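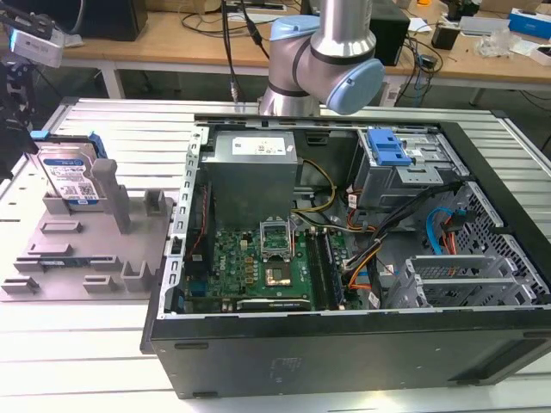
The planner wrote its reasons to the log in short lines, and Bernice Mahama read them as other people read the morning paper. It had refused again. The computer lay on its side with the panel off, the arm was over the back of the case, and on the left the gray tray held a hard drive upright in its slot. In the software all of this was a tree of boxes with names. One box, the one called drive_slot, had a red mark beside it. "No path found," said line 956. She knew the sentence by heart.

She had come to Randton in August to write the part of the program that decides what happens next. It was supposed to be the quiet part. Perception belonged to Dilwyn, who gave her the position of each object and a number for how sure he was. Control belonged to Tudur, who wanted only smooth curves and was angry when he got corners. Between them sat her planner, Gelta, and it was afraid of everything.

She opened the collision model and looked at the margin. Somebody had set it to 32 millimeters, long ago, with the comment "for safety, change later". With such a margin no finger could ever come near a drive. She changed it to 6, only for the fingertip, and only for the last part of the approach. Then she started the plan again and waited with her hands under her legs.

The log was silent for four seconds. After that the lines came quickly: approach, slow, contact expected.

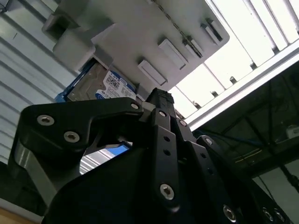

Llinos Owen said that a small margin was a debt, and that Gelta would ask for the money back on the day when Dilwyn's numbers were wrong. Bernice answered that she knew it. She wrote the new value in the file, and under it, in place of the old comment, she put her own name.

More stories
The Map of Drulville
Fonseca Sleeps at Noon
A Letter to the Second Controller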